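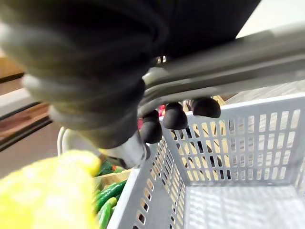
Black fingertips and the basket, close up

Re: [taste-genes] Second round of strips, Rerton families

Hi everyone,

Answering Paora's message inline, and please forgive the length, because I finally have the Namitz spreadsheet open next to me and there is so much good stuff in it!

On 7/28/20, Paora Harawira wrote:
> Has anyone looked at the kids separately from the parents yet?
> In our April batch I had 41 children under twelve and they seemed
> far more bothered by the PTC strips than adults with the same
> TAS2R38 result. I don't want to read too much into faces and
> groans, so I'd like to know if the other sites saw it.

Yes! We saw it too. I went back through the Namitz families last night and sorted by age within each genotype. In the people with one taster copy and one non-taster copy, the children give clearly higher bitterness scores than their own parents. In the people with two taster copies you can hardly see a difference, I think because everybody is already up at the top of the scale. And in the non-tasters there is nothing at all, just a lot of people writing "paper" in the comments box.

So the middle group is where I would look. I only have 110 people in it once I drop the forms with a missing age, and a lot of them are brothers and sisters, so please nobody quote this outside the list. But it goes the same way as Paora's batch, and I got a bit giddy when I saw it.

> The other thing is the rinse. Our sheet says wait one minute
> between strips and Montecinos told me they wait five. If that's
> right we can't pool the scores.

Montecinos did wait five, I checked with them. I think we can still pool the genotypes and keep the scores site by site, or rank people within their own site and compare the ranks. Has anyone on here done that with family data? I would love to see how you handled the siblings.

I'd also suggest we all move to the five minutes for the next round. My smallest test, 15 adults who did it both ways on different mornings, had the second strip scored lower after the short wait in most of them. It could be leftover taste, it could be that they were bored by then. Order was the same for everyone, which was silly of me, and I'll shuffle it next time.

> Last question, how far off are we from the 1,000 samples we said
> we wanted before running the rarer haplotypes?

A good way off still, but closer than I expected. Tririk has two boxes of swabs that were never logged, and once those have been read I'll send the new total. The rarer haplotypes are the part I'm most excited about, especially the families where one parent says coffee tastes of nothing and the strip result says otherwise. There's one household in our set where all four kids match the grandmother and neither parent does, at least on scores. I want to see those sequences so badly.

Paora, could you send me your age column with the names taken out? Whole years is fine. Same format as last time, semicolons and no merged cells please :)

Cheers,
Rakiya

--
Rakiya Idahosa
taste-genes list, Rerton site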